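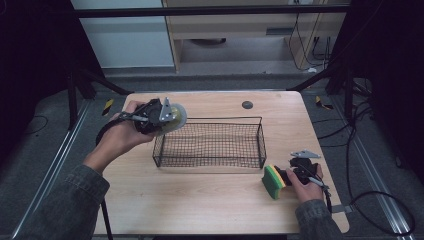

Figure 6. The sponge and basket task with the two hand-held grippers. The right gripper holds the sponge beside the empty wire basket; the left gripper is raised over the other half of the table.

4.2 The open day as a setting for observation

The observations in this section come from the open day held at the Levar workshop on Nov 9, 2021. We had first thought of the day as a pleasant interruption to the real study, a chance to let local people see what had been keeping us busy, and it was only when Dulce Beltrán sat down with her notes afterwards that we saw how much of our argument was already in them. Visitors stood and asked questions, some of them very good ones, and many stayed a good deal longer than the short slot we had given them on the printed sheet. In all, 51 people signed in at the door, and 50 of them agreed that we might use what they said and wrote. The remaining visitor was happy to watch and chat but preferred to be left out, and nothing from that conversation appears here.

We ran two stations. The first, which we called Drellari after the control software it was built around, played back recorded movements on a screen, and visitors could slow them down or run them backwards. The second was the table station, where a person worked with a gripper in each hand, and this is the one shown in Figure 6. The grippers are held and closed by the person, who does all the reaching and turning, so that the movement recorded is a human one made with a robot's rather limited fingers. We had worried that people would find the table station dull beside the screen. The opposite was the case, and by the middle of the afternoon we had moved two of the chairs across from Drellari to make room.

The task at the table was kept very plain on purpose. A kitchen sponge, with a green scouring layer on one side and yellow foam on the other, had to be picked up with one gripper and placed in an open wire basket in the middle of the table. Everybody in the room had handled a sponge, and so everybody felt entitled to an opinion about how it ought to be held, which was exactly what we hoped for. Earlier in the project we had used machined blocks, following the practice described by Awad (see Section 2.3), and while the blocks were easier to measure, people had very little to say about them. The sponge gave us talk. One retired upholsterer spoke to us at length, and most helpfully, about how foam gives under a clamp and how you come to feel the point at which you are gripping the backing and have stopped gripping the foam.

We should say a little about the second hand. In Figure 6 the left gripper holds no part of the sponge and is simply raised above the table, and a number of visitors asked what it was for. Our operators had been told only that they could use either hand as they liked. On the written cards, the free hand was mentioned far more often than we would have guessed, and in two quite different ways. Some visitors took it to be waiting its turn, and looked for the moment when it would come in and steady the basket. Others thought of it as being kept politely out of the way, "like your other hand when you post a letter", as one card had it. We have come to think that both readings matter for anyone who plans to teach a machine from such movements, as a resting hand is still recorded and a learning system has no way of telling, from the movement alone, that the person meant nothing by it.

4.3 What visitors noticed

Before the day we had written down what we expected people to remark upon, and it is only fair to report that the list was a poor one. We expected questions about speed and about jobs. There were certainly some about jobs, and Beltrán and the others answered them as frankly as they could, but speed hardly came up. What people wanted to talk about was effort. They could see a person taking care over a very small thing, and they wished to know whether the care would come through in the recording. A secondary school pupil put it to us in a way we have borrowed several times since: she asked whether the robot would learn to be careful or would only learn to be slow. We did not have a good answer then, and Section 6 is in part our attempt at one.

The cables were the other great subject. Each gripper at the table has one leading away from it, and visitors who tried the grippers for themselves very often altered their reach to suit the cable, lifting the wrist or swinging the elbow out. Our regular operators had stopped noticing this long ago. When we went back to the 3,770 movements already stored in the Dondari collection, with the visitors' remarks fresh in our minds, we found the same small lift of the wrist in recordings made by every one of our operators, and we had until then put it down to personal style. It is a humbling sort of finding, and we are grateful for it. The effect on the training results is taken up in Section 5.1, where the affected movements are treated separately.

Lastly, a word on the limits of what can be drawn from a day like this one. The visitors chose to come, and most lived close by or knew somebody on the staff. They spoke to the people who had built the stations, and we suspect that a certain kindness crept into the written cards which was less evident in the talk we overheard by the tea urn. We also let people drift between the two stations as they pleased - a stricter plan would have fixed the order - and so we cannot say how far the screen shaped what they later saw at the table. For these reasons we use the cards and notes to suggest where to look in the recordings, and we make no claim from them about how the public at large regards this kind of work. The full wording of the card, together with the prompts given to operators, is set out in Appendix B.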